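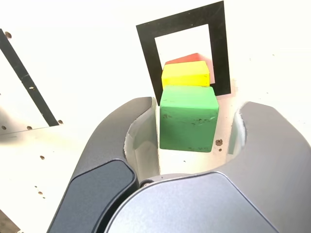
## Winulwood Painted Cubes, used grade

Wooden blocks with the paint already chipped, so you don't have to do it yourself. We sell the new ones too. They cost more and look nervous.

The used grade comes out of the Dutberg loan sets, gets wiped down and goes back in a bag. Expect scuffs, dark specks and a knocked corner or two. Expect them to stack anyway.

- **Colors:** green, yellow, red. Mixed bags only, please don't write in about an all-green bag
- **Bag:** 30 blocks, mostly cubes
- **Finish:** paint, less of it than before
- **Left in stock:** 500 bags as of 04/10/2020

Raymonde MacDonald bought 2 bags in February and wrote to say the yellow was "louder than expected." It is a loud yellow -- we checked.

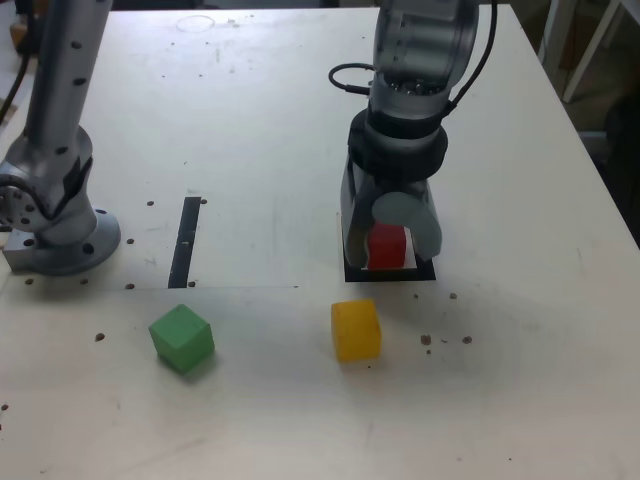

*Red cube, over the black pad. Tabletop not included.*

Returns are fine if the bag is short. Returns for "looks used" go to Vernon Gagnon, who will read you the name of the product.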